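The small things by the bed

Last updated: July

When Helju Org moved into her flat in Wakthorpe, the bedroom was the last room she got to. The kitchen had to work from the first evening and the front room had to be cleared so that she could sit down in it. The bedroom had a bed, and for most of a year that was as far as it went. Her glass of water stood on the floor. So did her book, her charger and whatever packet of tissues she had open at the time.

It is a common way to live. Bedside furniture tends to be bought late and cheaply, or passed on from a relative who has no more use for it. Yet the space within arm's reach of a pillow gets used every day, often in the dark and often by someone half asleep, and it is worth a bit of thought.

Org fits out rented flats for a living, mostly in Wakthorpe and Gratville, and keeps a small workshop at Lūse where she repairs furniture between jobs. She has furnished some 200 bedrooms. Her advice begins with the contents of the table, and she asks people to write down what they reach for between getting into bed and getting out of it.

"The list is nearly always the same," she says. "Light, phone, water, tissues, something for the hands or lips. Then there's one odd item, and the odd item is what decides the table."

Tissues cause more trouble than anything else on the list. Boxes are too big for a small top and most people dislike the look of them. Soft packs take up less room, and they can be squashed into a drawer or a gap between other things, but they slide about and end up behind the bed.

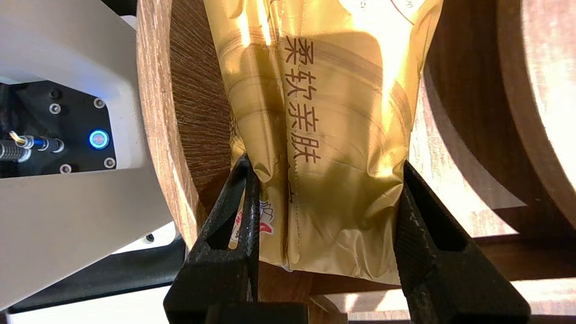

Org keeps soft packs in a shallow tray with a raised edge, no larger than a paperback. She buys them in bulk, stores the spares in the wardrobe and has only one out at a time. A second packet, she says, gets opened before the first is finished, and then there are two half-empty ones to find room for. The same goes for hand cream and throat sweets.

She is less strict about wrappers and packaging. Some people decant everything into plain tins and jars, and if they enjoy doing it she has no objection. She doesn't bother herself. A bright packet is easy to find at three in the morning, and a drawer full of identical white tubs is not.

The table comes next. Org prefers a round top in a small room. There are no corners to catch a hip on, and the bed can be made without moving anything. The drawback is that a round top holds less than a square one of the same width, as things with straight sides never quite fit against the rim. A top 30 centimetres across will take a lamp and a glass and very little else. Anyone who wants a screen or a clock as well should look for something bigger.

Height matters more than width. The top should be level with the mattress or slightly below it, so that a hand coming down sideways lands on it. Many beds are now lower than they were and the tables sold with them have not followed. In her workshop Org has cut down the legs of a good many old bedside cabinets for this reason - it takes a morning, and most of that is sanding.

Weight at the bottom is useful too. A table on a broad foot stays put when someone leans on it to stand up, which older people in particular tend to do.

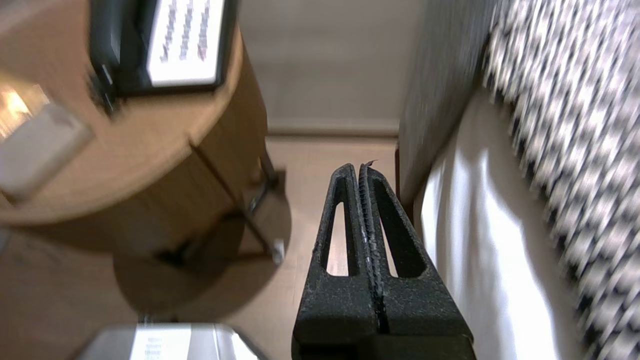
Colour is a matter of taste, though she has a few habits. She likes pale wood against a plain wall and keeps the strong pattern for the bed, where it can be changed in a minute by swapping a blanket. White sheets go with all of it and can be washed hot. She avoids rugs beside the bed unless the floor is cold, and would sooner see bare boards that can be swept.

Cables are the part most people give up on. Her method is to run a single extension lead along the skirting, fix it with clips every metre or so, and bring one cable up the back of the table. Anything with a battery is charged elsewhere during the day. She says a bedroom needs 2 sockets by the bed and usually has one, behind the headboard, where it can't be reached.

None of this costs much. A secondhand table, a tray and a packet of clips will do most rooms, and Org has turned down clients who wanted to spend 3,000 on a matching suite from Prorna before they had slept in the room. She tells them to wait a month and see what ends up on the floor.

Her own table came out of a house clearance in Gratville. It is slightly too tall and she has been meaning to cut it down.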